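Dried pulses: what we order, and how to cook them

The February order for the Bandell food co-op closes at 6pm on the last day of the month, and there are a few changes to the dried goods list. Members have been asking about beans in particular, so most of this item is about those.

Wilson Mosquera has taken over the ordering from Efraín Quispe, who did it for nine years and is staying on to help with deliveries. Please send order forms to Wilson from now on. The paper forms can still go in the box by the door at Sala Street. If you order for more than one household, use a separate form for each, as it saves a lot of sorting later.

We are moving our pulses to a new supplier, Dullemix. The old supplier stopped selling sacks under 25 kilos and we can't store them. Dullemix will send five-kilo bags, which we split on the morning of collection. Red lentils, green lentils, mung beans, chickpeas and black-eyed beans are all on the list. Butter beans are not, at least for now. Prices are up a little on the lentils and down on the chickpeas.

Bring your own containers if you can. Any clean, dry jar or tub will do. We weigh it empty first and write the weight on the lid or on a bit of tape. Paper bags are there for anyone who forgets.
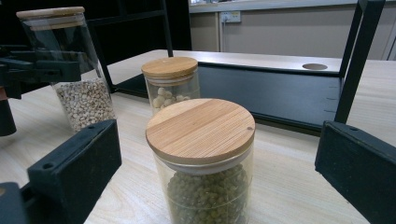
Do all dried beans have to be soaked before cooking?

Lentils and mung beans can go straight into the pan after a rinse. Chickpeas and the bigger beans do better with a night in cold water, and older ones may need longer.

For chickpeas, 200 grams dried makes enough for a curry for four people. Cover them with plenty of water, as they swell a good deal, and throw that water away in the morning. Boil them hard for ten minutes, then turn the heat down and start testing after an hour. Salt near the end. If they are still hard after two hours they are probably old stock, and you should tell us.

Mung beans are quicker. Efraín cooks his with an onion, a tin of tomatoes, cumin and a piece of ginger, and has it on the table in 40 minutes. He also sprouts them on the windowsill - soak overnight, drain, then rinse twice a day until the tails are as long as you like. Keep the sprouts in the fridge, eat them within a couple of days and cook them well.

A word on storage. Dried beans keep for a year or more in a cool cupboard, but they get slower to cook. Put the month on the jar and use up the old ones before you top it up. Keep them away from the cooker, where steam gets in every time you open the lid.

Collection is from 10am until noon, same side entrance as before. The front steps are still being mended. We need two more people to help with weighing from 9am - let Wilson know if you can do it.

Shares 79
Comments 4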